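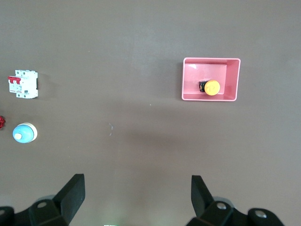 Why I finally started fixing lamps

My grandmother had a reading lamp with a green shade, and for most of my adult life it sat in a closet because the switch had died. I hauled it through 2 moves. Then one evening in December I put new parts in it, plugged it in, and it came on. I'm not kidding when I say I turned it off and on for a good ten minutes. I called my sister so she could hear the click!

That was last winter and I have been hopeless ever since. I slow down for curbs on trash night. I know which thrift stores put the lamps in the back (the one on Birhane Street does, past the luggage) and which ones let you test them at the counter.

What I love most is how simple an old table lamp is. A cord, a socket, a switch, a harp to hold the shade, and some weight in the base so it doesn't tip over when the cat walks by. Once you've opened up one, the next one feels like an old friend. The socket shell usually has the word "press" stamped near the switch, and you squeeze there and wiggle. Unplug it first, every time, even if you're sure you already did.

Bulbs took me longer to figure out. I used to put a 60 in everything and wonder why the living room felt like a dentist's office. Now I read the sticker inside the socket, stay under it, and buy warm LEDs for anything near a couch. I keep one cooler bulb for the desk and that's it. The difference in the evening is huge – you stop squinting and you start wanting to sit down.

Shades are their own rabbit hole and I'm only at the edge of it. Afiq Rahman, who got me into all this, can look at a bare base and tell you what size shade it wants. I have to carry the thing home, try it, hate it, and carry it back. He also talked me out of painting a brass base I'd found, and I'm so glad, because under the grime it was gorgeous (a soft rag and a lot of patience, no polish).

My current project is a tall floor lamp from a yard sale in Kosero. The seller swore it was from '68 and I choose to believe her. The cord is stiff and cracked, so that's coming out first, and the pole leans a little to the left no matter how I tighten it. I think there's a washer missing down in the base. I'm also torn on the cord color – brown would disappear against the floor, but there's a gold cloth one that I keep going back to look at.

If you've straightened out a leaning floor lamp, please leave me a comment and tell me how you did it. I'll post the finished lamp once it stands up straight.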